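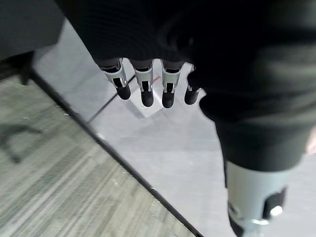

Re: [clarkden-hands] Fingers letting go on their own

On Thursday a list member wrote:

> Ours drops whatever it's holding the moment the arm passes
> full reach. No error, no beep, all four fingers just open.
> We've reflashed it twice. Has anyone else seen fault 505,
> and is it the firmware?

It isn't the firmware. I spent most of June blaming the firmware and I owe it an apology.

Ours did the same thing with a full mug of tea over the tiles. The log had 1,589 lines in it and one of them was 505, which the Luseck manual helpfully defines as "see supplier". The supplier, Motaung, said to see the manual.

What we found in the end was the sleeve. Ours had shrunk a little in the wash (yes, I know) and at full stretch it was tugging the hand cable just enough to drop the connection. The controller loses the hand for an instant, decides it has been switched off, and opens everything. Clostia's default is "open on loss", a fine idea if it's holding your thumb and a poor one if it's holding your tea.

Things to try, with the power off:

- roll the sleeve back past the wrist and look for a shiny spot on the cable
- leave 4 cm of slack at the connector
- move the arm through its reach by hand before you power up again

Please don't just change the default to "stay closed". Somebody at our end tried that and had to be let out with the release key, which was in the other room.

Still no idea why it doesn't beep. I've asked.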